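Kitchen tips for discussion nights

From the Jumcombe International Affairs Circle, hosting notes, August

Feeding a panel on peacekeeping mandates out of a church kitchen. What works.

Urn on 20 minutes before doors. Tea first, speakers second. Label the decaf, Halina Kaczorowski asked twice during the sanctions talk.

Soup for 14 fits the big pot, no more. Salt at the end. Freeze leftovers flat in bags.
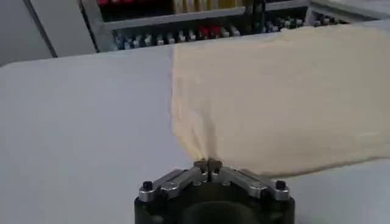
Page 3

Tea towels: hot wash, no fabric softener, they stop soaking anything up. Vinegar in the rinse if they smell. Spare ones in the bottom draw.

Briefing papers and curry dont mix. Hand out the treaty summaries after plates are cleared.

Turmeric on the bench: bicarb paste, leave it, wipe. Red wine on the Vindon maps, blot, never rub.
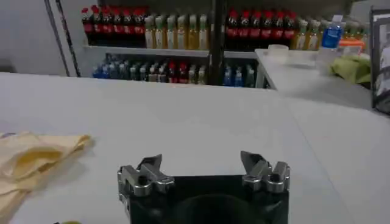

Benchtop with a crumpled cloth.

Naledi Kruger's lot at Vindon do sandwiches only for the election observer debrief. Less washing up. Damp paper towel over the top, keeps the bread soft till question time.

Bins out before you lock up.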